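5月10日 星期日 染色间记录

星期天来加班，楼里只有我和那台抽风扇，两个都不太情愿。

一、靛蓝还原缸

昨晚临走前 pH 调到 11，今早一看，缸面的铜色膜薄得像敷衍。搅了一下，液体偏绿，有股烂白菜味，按 Heiðrún Holst 的说法这是好味道。她住得离染色间远，说这话比较轻松。补了一小勺果糖，水温升到 39 度，盖好，中午再看。

中午：黄绿，透亮，膜也厚了。试布浸三次，每次出缸晾到全蓝再下。颜色比一月那批深半档，边缘仍有一道浅印，怀疑是夹子夹得太紧。下次改用棉线吊。

二、茜草

Gollow 那袋茜草根还剩 194 克，标签上写“细粉”，筛出来的东西可以铺路。重新磨过，再过筛，磨豆机从此不能磨咖啡了，特此通知各位。

明矾媒染的羊毛泡了一夜，直接下缸，水温慢慢往上走，不许超过七十度。上回有人（我）去接电话，回来得到一缸体面的砖褐色，现在挂在走廊，对外称作“大地系列”。
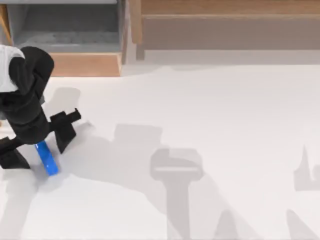 三、耐晒样卡

Isura 样卡编号已经排到 1,236，中间缺了一段，查登记本，那一页被拿去垫过茶杯。能认的都抄到新本上了，不能认的留空，请不要凭印象补。

洋葱皮黄照旧褪得最快，遮光的半边还是金黄，另外半边已经像旧报纸。Adamczyk 那组坚持说加铁就能解决。加铁之后确实看不出褪色了，也看不出是黄的。

四、待办

碳酸钠快没了，去 Jomby 订，要粉状，别再买成大块结晶。
靛蓝缸周一早上测 pH，低于 10 再补碱，别凭手感。
茜草羊毛留在缸里自然放凉，明早漂洗，第一遍水别倒，留着染棉线。
蓝色手套左手那只漏。我的左手可以作证，大概要蓝到周三。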